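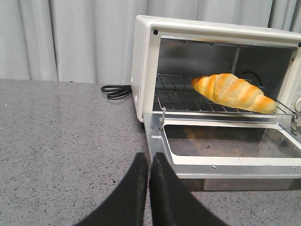 One of the tenants wrote back after the September round to ask whether a toaster oven really has to be unplugged every night, or only when the building is closed up for a while. Every night, please, and thank you for asking so nicely!

Vernora House, shared kitchens
Electrical and fire check, 12 October 2021

Cords and plugs: OK. I ran my fingers along every one of them (slow work, but I do like to be sure) and found no nicks or soft spots.

Outlets near sink: OK. Test buttons tripped and reset as they should.

Crumb trays: NEEDS WORK on the second floor. Dear friends, a crumb tray is a lovely little invention, but it does want emptying.

Clear space around heating appliances: OK, apart from a roll of paper towels that I moved to the shelf.

Extinguisher: OK, tag 206, needle in the green.

Fire blanket: MISSING from kitchen 84. I have ordered one from Pusano and will hang it myself, next to the door this time.

Smoke alarm: OK. Loud as ever, and my apologies to whoever was on the phone!

Follow-up: second floor crumb trays, blanket in 84.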